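Power strip

A power strip (also power board, multi-outlet board or, loosely, extension lead) is a row of electrical sockets in a single housing, joined by a flexible cable to a plug. It allows several appliances to be run from one wall outlet. The term power board is usual in Australia and New Zealand, while power bar is common in Canada. In British usage the same article is an extension block, and the word strip is understood in most places.

Power strips are sold in lengths from two outlets upward. They may be fitted with a single master switch, a switch for each outlet, an overload cut-out, surge protection, or none of these.

Construction

The housing is normally moulded in two halves from a flame-retardant plastic and held together by screws or rivets on the underside. Inside, long metal bars run the length of the body, one each for active, neutral and earth. The contacts that grip the plug pins are either pressed from the same bars or fixed to them. In cheaper boards the bars are replaced by short lengths of wire soldered from one contact to the next, a method more likely to develop faults under heavy load.

The supply cable enters at one end, or less often at the side. A flexible sleeve or tapered collar at the entry point spreads any bending over a short length of the cord and reduces wear on the conductors. A separate clamp inside the housing takes the pull, so that a tug on the cord is not passed to the terminals.

Cable length varies. Boards meant for desks are often supplied with a cord of 2 metres, which reaches from a skirting-level outlet to the top of most tables. Longer cords drop more voltage and are harder to keep out of walkways.

Outlet patterns

The arrangement of slots follows the plug standard of the country of sale. Australian outlets have two angled slots and a vertical earth slot. Canadian outlets have two parallel slots with a round or D-shaped earth hole. Some boards sold in East Asia place a two-pin opening and a three-pin opening together at each position, so that earthed and unearthed plugs can both be used along the same row. The two openings share one set of bars and are counted as one position for load purposes. 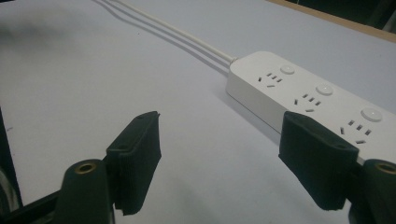

Spacing between positions is a frequent source of complaint. A compact board suits flat plugs but may lose one or more positions when a plug-in transformer is fitted. Makers deal with this by widening the gap at one end, turning the outlets sideways, or setting them at an angle to the long edge. Internal shutters, which stay closed until a plug is pushed in, are required in some countries and optional in others.

Switching

A master switch disconnects every outlet at once. Individually switched boards have a rocker, slide or push button for each position, allowing one appliance to be isolated while the others stay on. Latching push buttons stay down when pressed and return to the raised position when pressed again. Rockers show their state more clearly from a distance and are often lit by a small neon lamp.

Switches may be single-pole, breaking the active conductor only, or double-pole, breaking both active and neutral. Double-pole switching is preferred where plugs can be inserted either way round, as the active conductor cannot then be known in advance.

The Lalto and Voser ranges are early instances of individually switched boards in the household market. Both were assembled at Vudarwood to a layout by the designer Fung-ping Hung, who placed each switch beside its own outlet in place of a separate bank at the cable end. The first Lalto board was 355 millimetres long and 40 millimetres high. The later Mok series kept the layout in a shallower body, and its parts list ran to over 981 entries across all lengths and plug patterns.

Rating and load

Every board carries a maximum current, usually marked on the underside. The figure applies to the whole board and is not multiplied by the number of outlets. Phone chargers, lamps and computer equipment draw little, and a full row of them is seldom a difficulty. Heaters, kettles, toasters and clothes irons draw far more, and two used together may exceed the rating.

An overload cut-out opens the circuit when the rated current is exceeded for a set period. It is reset by hand after the load has been reduced. The cut-out does not protect against electric shock, and it is a separate device from a surge protector, whose components limit brief rises in voltage and wear out with use.

Placement and care

Boards for indoor use should be kept dry and clear of curtains, bedding and rugs. The cord should not be run under carpet, pinched by furniture legs or left tightly coiled while carrying a heavy load. Plugging one board into another is discouraged by most makers. Keyhole slots on the back of some models allow wall mounting.

Dust is removed with a dry cloth after unplugging the board from the wall. Browning around a slot, a loose fit, a buzzing sound or a housing that is warm under light load are grounds for replacement.

See also

Extension cord
Plug-in adaptor
Surge protector
Residual current device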